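Steamer Storage at the Drollivo Kitchen
Project report, second-year Catering and Hospitality
Svitlana Hrytsenko
29 Dec 2025

1. Background

Drollivo is the student-run dumpling kitchen in the Semeniuk building. It opens for lunch during term and can serve up to 90 portions. All the dumplings are cooked in bamboo steamers, and the baskets are kept in stacks on the white counter by the drain. In July we began getting complaints from the serving team that lids were going missing and that baskets of different widths were being put together. My project looked at how the stacks are kept between services.

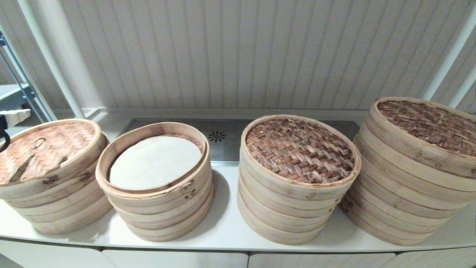
The baskets came from two suppliers, Zekau and Nernent. They were bought at different times and the sizes do not match exactly, so a lid from one set can slip on a basket from the other. No list was kept of which was which.

2. Method

I visited the kitchen 6 times and made notes on each stack before lunch. I looked at whether the lid was on, whether it sat flat, and whether a paper liner had been left in the top tier. I also asked the serving team to fill in a short form.
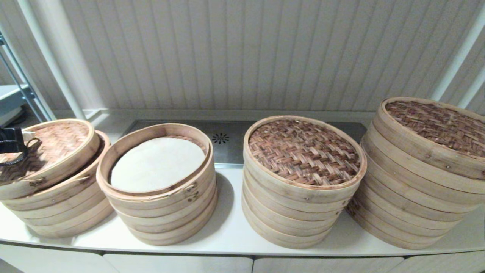 Figure 2. Steamers on the counter. The second stack has no lid and the lid on the far left stack is tilted.

3. Findings

Lids were the main problem. A stack left open collects dust and splashes from the sink, and the liner then has to be thrown away before use. Tilted lids were nearly as common and were usually put straight only when somebody needed the basket.

Condition was the second problem. Bamboo chips at the rim, and the rough edges catch on cloths during wiping.
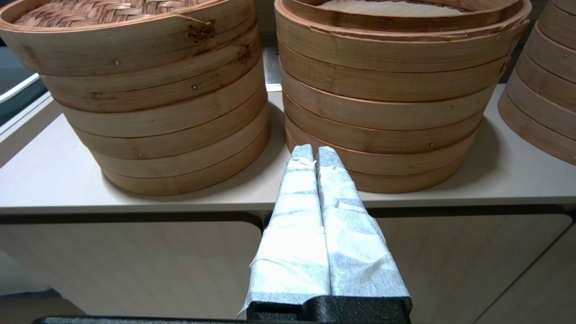 The pins that hold the bands are worth checking too. If one works loose, the band can open up when the basket is hot. I found no written rule on when a basket should be taken out of use.

Tall stacks were slower to work with. The team said they had to lift off most of the tiers to reach the ones at the bottom, so the same few baskets at the top got most of the wear.

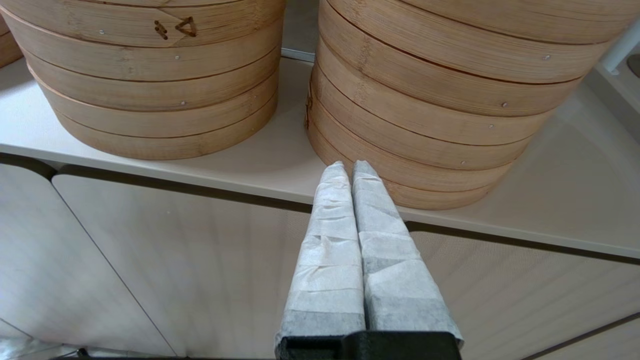
4. Recommendations

Keep stacks to five tiers. Sort the baskets by supplier and mark the underside of each lid to match. Leave liners out until the start of service. Move the bottom tier to the top once a week and check the rims and pins at the same time.

A wall shelf 130 cm long would take the spare baskets, but I have not costed this yet.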